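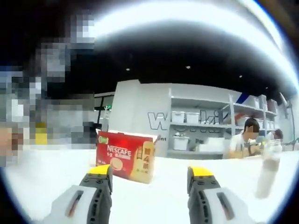 Drivstead hand-held gripper, yellow fingertips, with a Nescafé box on the table.

Drivstead opens orders for hand-held gripper kit

Last updated: November, 11:40 a.m.
November | By the Drivstead press desk

LERKACH — Drivstead is now taking orders for its hand-held two-finger gripper kit, for teams that want to record picking tasks by hand and train an arm on them later. Kit ships with the gripper, a camera mount, 27 spare fingertip pads and the recording software. Price is $3,577 per kit. Two-kit bundles on request.

New in this release: faster start-up, a stiffer housing, and pads that swap without tools. Session files now save every 39 seconds so a dropped cable dosen't cost a whole morning.
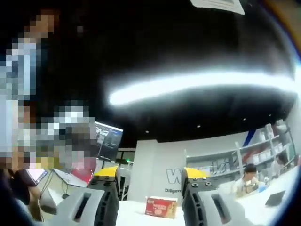 Plinamden, after a trial of the earlier kit, told us the grip was fine but the trigger got tiring by lunch, and that it would not reorder until the spring was lighter. The spring is lighter. Same trigger, less pull, and existing owners can get the part free through support.

Setup is short. Clear a table, plug in, run the calibration, start picking. Cartons, bottles, small packaged goods all OK. Very thin items, cards and the like, still slip and we are working on that. Two people can record at the same table

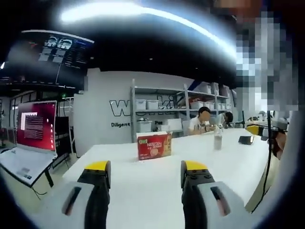 as long as each gripper is paired to its own session first. Pairing takes a minute or so and is covered on page 11 of the manual.

Orders placed this month ship from Lerkach before the holidays. Left-handed version to follow, no date yet. Loan units avalable for schools and labs, ask the sales desk.

Recent items
Drivstead moves support desk to Lerkach
Plinamden trial: what we changed
Fingertip pads, now sold separately
Manual update for gripper kit owners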